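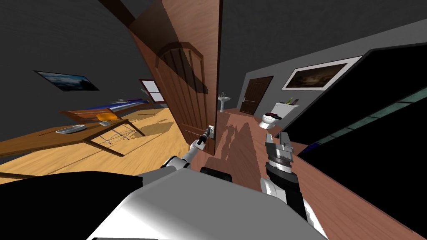

Figure 1. The simulated flat, seen from above the robot, with the left gripper at the lever handle and the right gripper held open.

The door that wouldn't let go: a fault report from the Divell project
Abla Yammine
14 Sep 2018

What I set out to do

My project was to get a two-armed robot to open a door in simulation and drive through it. I loved this task from the first day! Doors look dull until you try to write down every step of opening one, and then you find yourself standing in the corridor at home, opening and closing the bathroom door very slowly while your family asks if you're all right.

Divell is our department's set of simulated homes. I used the flat called Plosura, where a panelled wooden door with a lever handle stands between a bedroom and a bathroom. The robot has 2 arms, which I named Lu (left) and Ara (right) because "arm_0" and "arm_1" kept getting mixed up in my notes. Lu does all the handle work. Ara is meant to stay folded out of the way until the base starts to move.

How it should go

The controller runs through these stages in order:

Approach. The base stops within reach of the handle.
Contact. Lu's gripper closes on the lever.
Turn. Lu pushes the lever down until the latch clears.
Swing. Lu and the base move together so that the gripper follows the curve of the door.
Release. The gripper opens and Lu backs off.
Pass. The robot drives through.

What went wrong

Everything up to Swing worked nicely after a few weeks of tuning. Then, with the door half open, Release would begin and the gripper would not come off the lever. The base carried on to Pass anyway, and the arm was dragged along behind it, still holding on. In the worst runs the elbow joint went past its torque limit, the door shook on its hinges, and the whole robot tipped. The first time I saw it I laughed out loud, and then I thought about what it would mean with a real robot in a real bathroom, and stopped laughing.

I ran the full sequence 38 times with the same starting position and only the random seed changed. The arm stayed caught in roughly half of those runs, which was far too many to blame on bad luck. Tipping was rare, but it did happen.

Finding the cause

I had great fun with this part. My first guess was friction between the gripper and the lever, so I lowered it. Lu then slipped off during Turn and the door never opened at all, so I put the friction back.

My second guess was timing, and that got me somewhere. I plotted the finger positions against the stage changes and found two separate faults, one sitting on top of the other:

Fault A. Release was marked as finished when the open command had been sent. The fingers had often barely moved by then.

Fault B. Lu was still pressing down on the lever when the fingers began to open. The simulated lever is sprung, so it pushed back and wedged one finger against the plate behind it.

Either fault alone was fairly harmless. With B present the fingers needed longer to open, and with A present they never got that time.

The fix

For Fault A, the controller now reads the measured finger gap and stays in Release until it is wide enough. For Fault B, Lu lets the lever rise back to level before opening the gripper. I also added a stop rule: if the elbow torque passes a set limit at any stage, the base halts and both arms hold still. I should have written that rule in February, before the robot ever touched a door.

With all the changes in, I repeated the same set of seeds. Only 2 runs failed, and in both of them the stop rule caught the problem before anything was pulled. I think those come from the base parking slightly too close to the door frame, but I haven't proved it.

Still to do

Ara needs a proper job. I'd like it to hold the door while Lu backs away, which would help with doors that swing shut by themselves. I also want to try round knobs, and to run the stop rule with noisy torque readings, as mine were perfectly clean and no real sensor will be that kind. The plots and seed list are in the project folder under "door_release".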